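Skestgate Rebound Board, Size 5

Soccer training equipment > Rebounders

Price: 200 dollars, straps included

Makers of rebound boards like to promise a better first touch in a month. We sell the Skestgate and we'd rather you didn't buy it on that promise. A board sends the ball back. Whether your touch improves depends on how often you stand in front of it, and most boards we've sold over the years end up leaning against a garage.

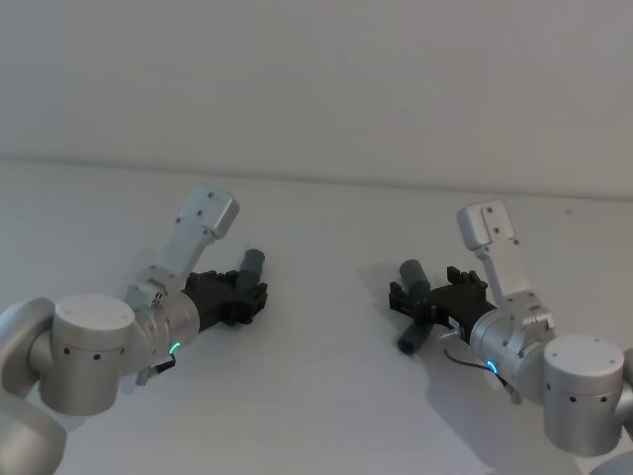

2 min read

What you get is a flat face 36 inches high on a folding steel stand, with four ground pegs and a carry strap. It weighs 15 pounds. The maker rates the face for 2000 strikes before it starts to lose bounce. We have no idea how they got that number, and a keen teenager could pass it in a few weeks, so treat it as marketing.

The return is true on passes along the ground from close range. Hit it hard from farther out and the stand creeps backward, pegs or no pegs — on turf, where the pegs are useless, it creeps a lot. The Lisach board is heavier and stays put, but it costs more and doesn't fold.

The angle settings are less useful than the box suggests. Three are listed. The steepest one is fine for chest and thigh work, the upright one is fine for passing, and the middle one sends the ball to your shins.

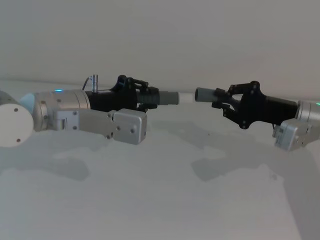

Ji-hoon Moon wrote in to say we were being too hard on the middle setting, which he uses for half-volleys with his under-12s at Tiltbridge, and that the real weak point is the hinge pin. He has replaced his twice. We don't stock the pin separately, though we have asked.

Sizes: ball size 5 and 4. Not suited to futsal balls.
Warranty: frame one year, face 90 days, pegs none.
Returns: unused only, in the original box.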